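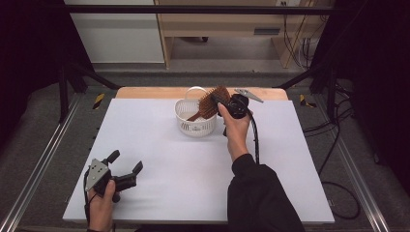
Jan 8, 2022

Brush and basket, bench 2. Carrying on from the December notes on the Jisterness bathroom set.

The white board stays on the table from now on. Bare wood was too close in color to the hairbrush and I kept losing the outline of the handle when I checked back through the pictures. Board goes flush with the near edge, basket toward the back, arched handle left standing up.

Basket is the small perforated one from Lundix. I tried the deeper one first and the brush went in too far to get hold of again. With the small one the handle sticks out over the rim.

Brush: wooden paddle, beaded bristles. Grip it at the head. Did 19 placements before lunch and 69 after, all logged on the Kiltska sheet. 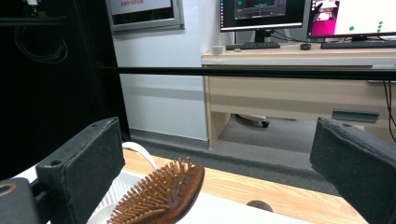
*Entry by: bench 2, Sutherland workshop*

Bristles sideways is fine, bristles flat against the basket wall is not. They catch in the holes and the whole basket lifts with the brush. Set it down again and start over if that happens, and mark the row with a C.

Still to do:

- wipe down the board, there's lint on it from the towels
- second brush, same shape, shorter handle
- comb and nail brush from the same set
- ask if we can keep the small basket past the end of the month

Row 87 on the sheet is a double entry. Leave it in for now, I'll fix the numbering when I do the comb.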